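Gut strings are back on the old Nalla

Back in the winter issue I promised I'd report on the gut string experiment, and I'm so glad I waited, as the first couple of weeks would have given you a very different article. For anyone new to the Cellora newsletter: we have an elderly Nalla three-quarter cello in the lending collection, a deep reddish thing with a repaired scroll and a back that somebody once varnished with more love than skill. It has worn steel strings for as long as any of us has known it. Zlatko Nedeljković has been saying for ages that it was choking under all that tension, and in January we finally let him take the steel off.

On went plain gut for the A and D, and silver-wound gut for the G and C. Wow! The first thing I noticed was how much slower everything speaks. You can't just land on a plain gut A and expect a note to come out. The bow has to sink in a little first, and for the first few evenings I got more whistles than music (my poor neighbors). Then one night I stopped pressing, used more bow and played closer to the bridge than I'm used to, and out came this grainy, warm, talking kind of sound that I'd only ever heard on records.

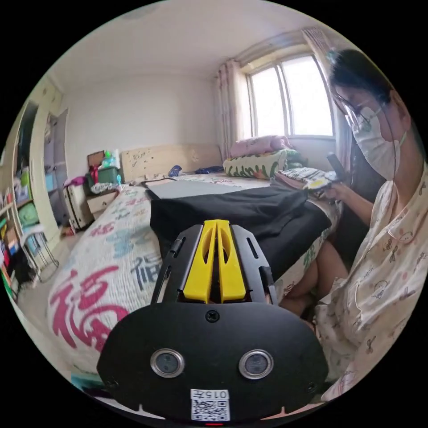

Tuning is the part you have to make peace with. New gut stretches and stretches. I was retuning between every scale to begin with, and once in the middle of a Bach minuet, which I don't recommend. By the third week it had settled down enough that I could get through a whole practice session with a touch-up or two. Damp days still send it wandering. The old pegs on the Nalla were slipping badly too, so Zlatko rubbed in some peg compound and wound the strings so they lean gently against the peg box wall. They hold beautifully now. Fine tuners are off the A and D, by the way, so it's pegs or nothing on those two.

We lowered the tailpiece weight as well. The metal one that came off was a real lump, and the replacement is a light boxwood one that Edin Mujić had in a drawer. I'd love to tell you exactly how much of the change is strings and how much is tailpiece, but we did both on the same afternoon like a couple of impatient kids.

Wing-yan Su borrowed the cello for her quartet's Haydn evening and came back grinning. She found the C string "like a bassoon with manners" and said the blend with the violins was much easier, even though she was the only one of the four on gut. She also snapped the A in the warm-up, and had a spare in her case. Please do the same if you take it out. Plain gut starts to fray where the left hand stops it most, and you'll feel tiny hairs under your fingertips a good while before it goes. Snip the hairs with nail clippers, never pull them, and wipe a very small drop of almond oil along the string now and then, well away from where you bow.

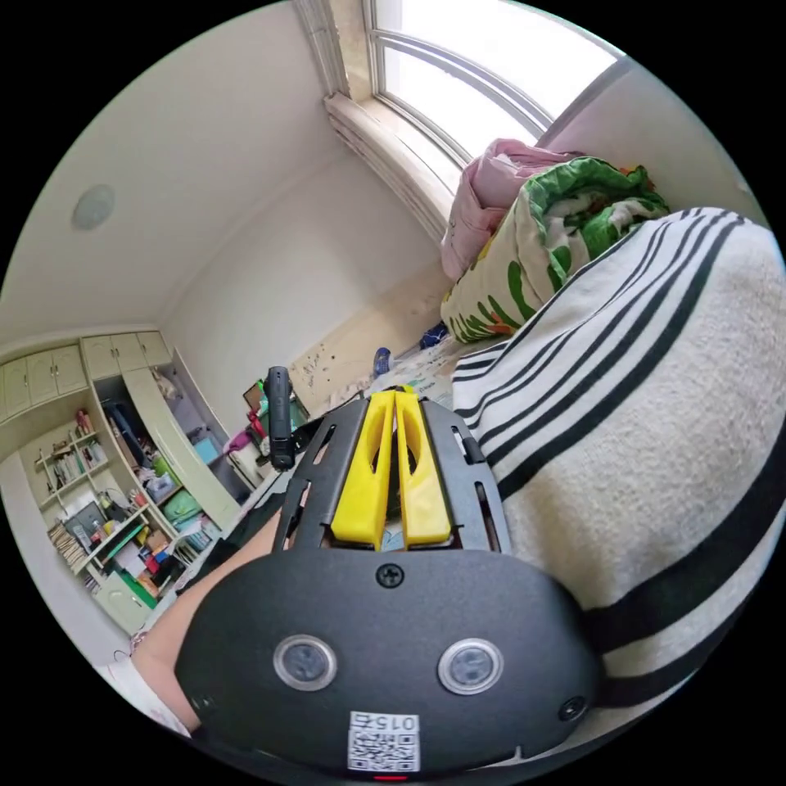
White blanket with bold black stripes.

Now the setup notes, for those of you who like this sort of thing. Gut is thicker than steel, so the nut grooves had to be opened up and smoothed, and the bridge slots too. A little soft pencil in each groove helps the string slide. String height went up slightly over the end of the fingerboard, as gut swings wider and will buzz otherwise. The soundpost stayed where it was! Everyone expected to move it, and then Lumturie Ionescu played a slow D major scale and told us to put the tools away.

For rosin, we tried three kinds and I like the darker, softer cake best. The hard one I use on my own steel-strung cello just skated. If you have a baroque bow, bring it, though an ordinary bow works fine. Tighten it a bit less than usual and see what you get. 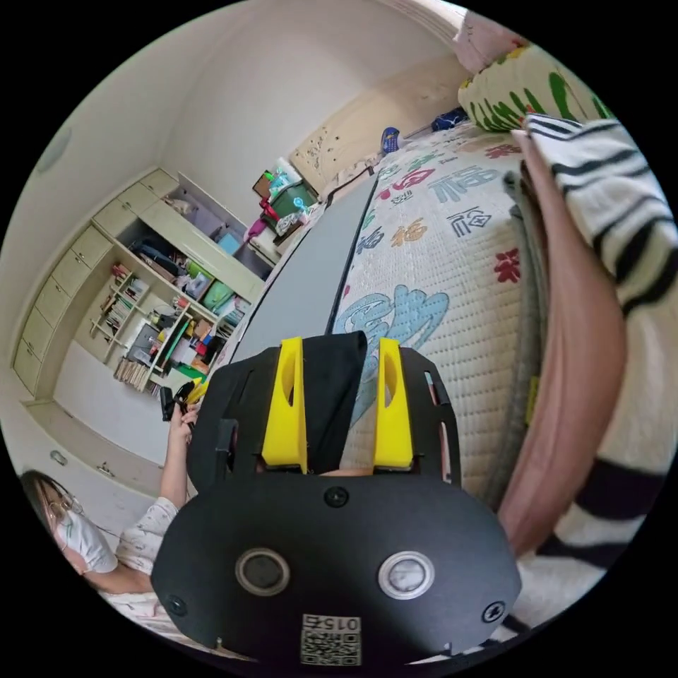
The cost has been reasonable so far, and the strings came out of the spring repair fund along with new end-pin rubbers for the whole collection. That collection now stands at 224 instruments, which still makes me a bit giddy when I type it. I remember when we were thrilled to reach 200.

The Nalla goes back on the lending shelf on 30th March, and Zerrin Akbulut has the sign-out book. Loans on this one are 2 weeks at a time so that more people get a turn. It comes with a spare A, the almond oil, the dark rosin and a cloth. Leave it tuned to pitch when you bring it back, and keep it away from radiators.

In May I want to try the same thing on the little Cho half-size. Zlatko thinks it's too small for gut to work properly. I think he's wrong, and I've already ordered the strings.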